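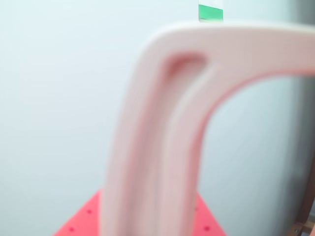 Will the new robot cells at the Nallance plant in Tosthorpe mean fewer jobs on the floor? The company says it won't let anyone go this year, but it hasn't put that in writing and it won't talk about next year.

TOSTHORPE, 2025-01-30. Nallance, which molds and assembles plastic parts for display stands and toy makers, has put the last of its new robot cells to work at the Tosthorpe plant. The cells take molded parts, set them on a base, check them with a camera and pass them along to packing. Until last August all of that was done by hand.

The system is called Sial and comes from a supplier named Greltemis. Nallance hasn't said what it paid. A press release sent out this week calls the project "a new chapter for our people" and says the robots will "take over the dull work and leave the interesting work to humans."

People who do the work have some questions about that.

There are 60 workers in the assembly hall across both shifts. Under the old setup they stood at long benches and placed, checked and boxed parts, changing places every couple of hours so nobody had the same motion all day. The benches on the north side are gone now. The cells stand there instead, behind clear panels, and the workers who used to be at those benches are now "cell attendants." They fill the feeders, clear jams and pull out the parts the camera rejects.

"They told us the boring part was going away," said Ourania Sarantis, who has worked in the hall for most of her adult life and speaks for the evening shift in meetings with management. "I used to build a thing. Now I wait for a light to turn yellow. You tell me which one is boring."

Sarantis said she isn't against machines. Her wrists feel better since the change, and she would not want to go back to the old bench for a full shift. What bothers her is how the change was sold. Attendants were promised training in how to program the cells. So far, she said, they have been shown how to stop one, how to restart one and which number to call.

Marwa Ezzat, the plant's operations manager, said the training is coming.

"We wanted the line to be steady before we pulled people off for classes," Ezzat said in an interview in her office, which looks out over the hall. "It would have been unfair to teach people on a system that was still changing under them every week."

Asked for a date, she said spring. Asked whether every attendant would get a place, she said 10 would go through in the first group and that the company would "look at demand" after that. Ten out of 60 is a small start for a plan that is supposed to lift everybody.

The number Nallance likes best is output. According to the press release, the hall finished 1443 assemblies on a normal day before the switch and now finishes 1675. It is a decent gain if it holds up. The release does not say which days were counted, and Ezzat said she would have to check.

It also matters what counts as finished. Several attendants said the cells reject many parts that are fine, and that those go to a side table where a person looks at each one and usually sends it on. Those parts end up in the day's total. The person at the side table does the same job she did before, in a worse chair, and the total is credited to Sial.

Ezzat did not dispute that good parts get rejected. She said the camera was set to be strict on purpose.

"We would much prefer a false alarm to a bad part in a customer's hands," she said. "As the system learns our products, that table gets quieter."

Has it gotten quieter since August? "It is moving in the right direction," she said. She did not offer a figure for it.

Some of the trouble comes from the parts themselves. A molded arch in pale pink plastic, with a groove down the leg and rounded corners, is easy for a hand to turn the right way up. Fingers find the groove without anybody looking. The cell has to see it, and a soft, light color against a light wall does not give a camera much to go on. Attendants said the pale parts cause more stops than the bright ones, and that when a run of pale parts is on the schedule they expect to be on their feet all night.

The red bases are said to give less trouble. They have holes to line up on, and the color is strong.

Greltemis did not answer questions about the rejected parts. In a short written statement the supplier said Sial "is designed to work alongside skilled teams" and that "every site has a settling-in period." The statement did not say how long that period usually is, or what a site should do if it doesn't end.

Then there is the pace. At the benches, a slow hour could be made up later, and people covered for each other when somebody had a bad back or a sick kid at home. The cells keep a record of every stop, how long it lasted and which attendant was logged in. A screen at the end of the hall shows the stops for the current shift. Names are not on the screen, but the cell numbers are, and everybody in the hall knows who is on which cell.

"It's my name with a number painted over it," Sarantis said.

Ezzat said the stop records are for maintenance and have never been used to discipline anyone. She said she would be open to taking the screen down, or moving it into the maintenance room. Evening shift workers asked for that before the holidays, and the screen was still up this week.

On safety the picture is better, and it would be unfair to leave that out. Workers from both shifts said the heavy lifting has dropped. Full bins used to be carried from the molding side by hand, and now a cart brings them to the feeders. Several people said they sleep better. One man close to retirement said he had planned to leave last year and decided to stay on, which he put down to the cart more than the robots. A cart, he pointed out, could have been bought at any time.

Pay is where the talk gets careful. Cell attendants get the same hourly rate they got at the benches. The old piece bonus, paid when a bench beat its target for the week, ended when the cells started, and for some workers that was the grocery money. Nallance has replaced it with a plant-wide bonus paid every quarter and tied to total output. The first one is due at the end of March. Workers have not been told how it will be worked out.

Ezzat said the new bonus is fairer because it includes people in molding and shipping who were never part of the old one. It may be fairer to them. For an attendant it means that a hard week with a lot of stops, cleared fast and without complaint, shows up nowhere in the paycheck.

As for jobs, the company's line is that there have been no layoffs and that none are planned this year. Both things seem to be true. It is also true that people who left the hall since August have not been replaced, and that the temporary workers who normally come in for the fall rush were not called. Ezzat said the rush was handled "with the team we had." She would not call that a cut.

"Nobody lost a job," she said. "I want to be very clear on that."

The people who were not called back might see it another way, but they don't work there now and were not in the press release.

Nallance plans to decide this summer whether to put cells on the south side of the hall, where the remaining benches are. Ezzat said workers will be asked for their views before anything is ordered. Sarantis said they were asked last time too, on a form that came around after the floor had been marked with tape to show where the cells would go.

She has asked for three things in writing before the summer decision: the no-layoff promise with an end date on it, a training place for each attendant who wants one, and the formula for the bonus. Ezzat said she has passed the list to the head office and expects a reply.

The two are due to meet again in the last week of February.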